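Workshop news: timing belts, the August rota and the new drop-off arrangements

7 Mar 2018

The Wosness branch has had a busy winter, mostly with batteries and broken springs, and we are now booking into the spring. A few matters for customers of both branches follow.

Timing belts

We have seen more cars than usual coming in with the timing belt well past its change date. The mileage figure in the service book is the one most people remember, but there is nearly always an age limit beside it, and whichever comes first is the one that counts. A car that only goes to the shops and back can be well under the mileage and still be years overdue. Rubber gets old whether the car is driven or not.

If you bought your car second-hand and there is no bill for a belt change in the folder, please treat it as not done. A stamp in the book for a full service does not mean the belt was changed, as it is usually a separate job with a separate line on the invoice. Bring the paperwork in and the front desk will look through it with you. There is no charge for this.

On many engines the water pump is driven by the same belt. We will normally quote for the belt and tensioner on their own and then for the same job with the pump included, so you can see the difference. Most of the cost is labour in getting to the belt, and the pump is sitting there once the covers are off. It is your decision and we will not fit one without asking.

Some cars have a chain instead. Chains have no set change date on most models, but they do depend on clean oil. A rattle for a second or two on a cold start is worth mentioning when you book.

Dropping off and collecting

At Wosness the key box has moved from the side gate to the wall by the main entrance. Envelopes are in the holder next to it. Please write your registration, a daytime phone number and where you have left the car. If you have a locking wheel nut key, leave it on the passenger seat, as we lose a fair amount of time looking for these under boot floors.

The Mumunberg branch opens at 8 in the morning as before. The road outside is still narrow because of the water main works, so use the rear yard and come in from the Tarnitz road. Long vans and anything towing should go to Wosness for now.

Courtesy cars

We have two courtesy cars, one at each branch. They go quickly and cannot be held without a booking. You will need your driving licence with you, and there is a deposit of £200 on a card, returned when the car comes back with the same amount of fuel in it. Drivers under 19 cannot be added to the insurance.

MOT reminders

Reminders go out by text a month before the test is due. If you have changed your number, tell either branch and we will update both. You can have the test done up to a month, less a day, before the old certificate runs out and keep the same renewal date – handy if you are going away.

Before you come in, check the bulbs, the washer fluid and the wiper blades. These are still the commonest reasons we see for a fail or an advisory on cars that are otherwise sound, and most of them can be put right at home in a few minutes.

August closing

Mumunberg will be closed for a fortnight in August while the floor is relaid and the older of the lifts is replaced. Wosness stays open throughout and will take on the Mumunberg bookings, so expect a longer wait for anything that is not urgent. If your service falls due that month, it may be easier to have it done early.

Parts accounts

Trade customers who order through Grewal should note that the afternoon delivery now comes to Wosness first. Orders for Mumunberg need to be in before noon to arrive the same day. 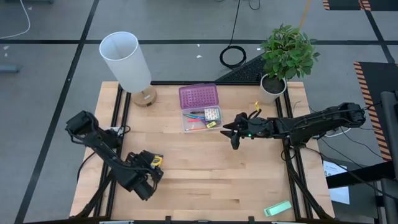
Robotic arms on either side of a wooden-topped table.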